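Can a Robot Do My Chores Yet? Your Questions, My Best Answers

Last updated: July
By the Plornitz blog desk | 38 comments | 2,745 shares

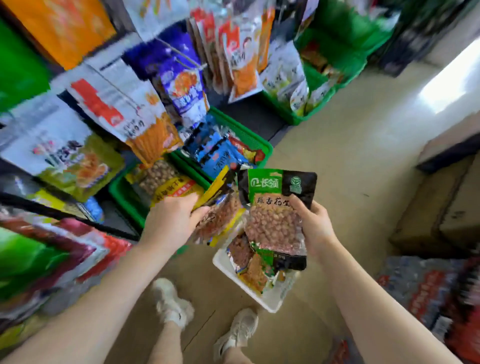
A reader wrote in last month to say she'd happily pay for a machine that did the grocery run, but she wanted to know why one can play chess and still can't pick up a bag of nuts without crushing it. Fair! I get some version of that every week, so I've put the usual ones on one page.

So why is picking up a bag so hard?

Because a bag has no fixed shape. Grab a can of soup and it's the same can from every side, every time. A snack bag sags, crinkles, slides against its neighbor and changes shape the second you touch it. You and I squeeze a little harder when it starts to slip, and we don't even notice we're doing it. A machine has to feel the slip first, and plenty of grippers still can't feel much of anything.

But don't warehouses already do this?

Some of it, yes. Boxes on a belt, good light, nobody's toddler in the way. I visited the Binholm warehouse in the spring and watched an arm move cartons for the better part of an hour without dropping one (I was rooting for it by the end, I admit). Then they gave it a tub of mixed pouches and it slowed way down. It kept picking up two at once, or getting hold of a corner and losing it on the way over.

Could one restock the shelves in a small store?

Not on its own, and I'd be surprised to see it soon. Hanging bags on metal hooks is a miserable job for a robot. You have to find the little hole at the top, line it up with the hook and slide it back without knocking the others off. Narrow aisles make it worse, and so do customers, who wander and leave baskets on the floor. The big chains have scanners that roll around checking for gaps, and those work pretty well! They just tell a person where to go.

What about at home?

Floors, mostly. Robot vacuums are good now, and the mopping ones are getting there if you don't have a lot of rugs. Lawn mowers too. After that the list gets short in a hurry. Folding laundry is still slow, and putting the groceries away is about as hard as the shopping, since every kitchen is different and half of us keep the rice somewhere silly.

I saw a video of a robot doing all of it. Was it fake?

Probably not fake, but check two things. Is it sped up? Look for "5x" in a corner. And is a person steering it from the next room? That's called teleoperation, and there's nothing wrong with it, but it isn't the same as the machine knowing what to do.

How do they learn this stuff, anyway?

A lot of it is copying. People do the chore over and over while everything gets recorded, and the software looks for the pattern. The Valentini project told me they went through 700 grocery pickups before their arm could handle soft packets from one shelf. Then they moved the shelf and had to do a good bit of it again.

Should I wait and buy one?

I wouldn't put off a dishwasher for it. Sirusau has a waiting list for a home helper and I'm not on it. I'd want to see it unpack a bag of my own shopping in my own kitchen first, chips included.

Will it take my job at the store?

I don't know, and I'm wary of anybody who says they do. The parts I see going first are counting stock and hauling heavy cases. Send me what you're seeing where you work and I'll add it here.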